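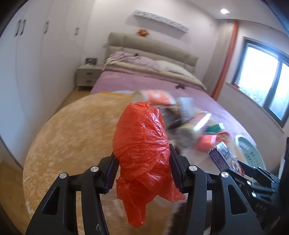 Sandro Testa: «El grabado me obliga a ir despacio»

Inicio Exposiciones Artistas Entrevistas Contacto
Buscar en el sitio Buscar
Imprimir Enviar por correo

Sandro Testa recibe en el taller a las nueve de la mañana, antes de que lleguen los alumnos. En julio abre en la galería Cattaneo una muestra de aguafuertes y monotipos hechos en los dos últimos inviernos. Se titula «Vindale», como el valle donde pasó la infancia.

«Empecé con dibujos de memoria y casi todos estaban mal», cuenta. «El molino no estaba donde yo lo ponía. Decidí dejarlo así.» De aquellos dibujos salieron las primeras planchas de cobre, mordidas varias veces y corregidas con bruñidor.

Testa se formó como pintor y llegó al grabado tarde, en el taller Ridmont. Allí aprendió a entintar – «lo más difícil, y lo que menos se ve» – y conoció a los impresores con los que sigue trabajando. Las tiradas son cortas. «Podría hacer 200 copias de una plancha, pero a mí me interesan las primeras. Después la línea se cansa.»

La pieza mayor ocupa una pared entera y reúne varias hojas unidas por el reverso. Mide 2000 milímetros de ancho por 1000 de alto. ¿Le preocupaba el tamaño? «Me preocupaba el papel. Se estira con la humedad y luego no casa.»

La editorial Bresis publicará el catálogo, con un texto del propio artista. Testa lo ha reescrito cuatro veces y todavía duda del primer párrafo. En otoño volverá a la pintura. «Tengo telas preparadas desde hace un año», dice, y se levanta a abrir la puerta del taller.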